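Consumer Behavior, Unit 4: Does a smaller bowl make you eat less?
1174 views 4 comments Share

Read before class. Bring the worksheet, filled in.

The claim is familiar. Put the same soup in a smaller bowl and people will take less, eat less, and feel just as full. It shows up in diet columns, in cafeteria guidelines, and on the side of the box if you buy your dishes from a company like Pruvgate. The usual explanation is an optical one: a portion looks bigger when the rim sits close to it.

I don't doubt the illusion. Circles inside circles do fool the eye, and you can check that with a pencil. What I doubt is the jump from "looks bigger" to "weighs less a year later." Those are separate claims, and the second needs its own evidence.

Look at how the typical study is run. Students get a free lunch, one time, in a room they have never eaten in. Somebody weighs the leftovers. Snacks at 4 in the afternoon are not recorded. If a person ate less at noon and made up for it later, the study would still report a success.
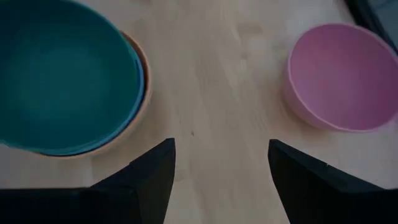 Bereket Asfaw objected last term that the home kitchen is a different case, as people there reach for the same dish every day and the habit could build up over months. Fair enough, but then we need months of data, and the Jutivia handout we read in March had one meal.

Second problem: who serves? When the cook fills the bowl, size may limit the portion. When people serve themselves, they can go back. Plenty of studies lump both together and print one average.

Third, watch the sample. A study with 500 people sounds solid until you see that they were split by dish, by food, and by hunger level. Ask how many were left in each group. If the paper won't say, be suspicious.

For the worksheet:
- Find the outcome that was measured. Is it the one in the headline?
- Find out who paid. Prandeck sells portion-control dishes and also funds research on them.
- Write down one result that would change your mind, in either direction.

Tineke Van Dijk's critique is on reserve at the library desk. Skip her last section, it covers wine glasses.

4 comments Share this page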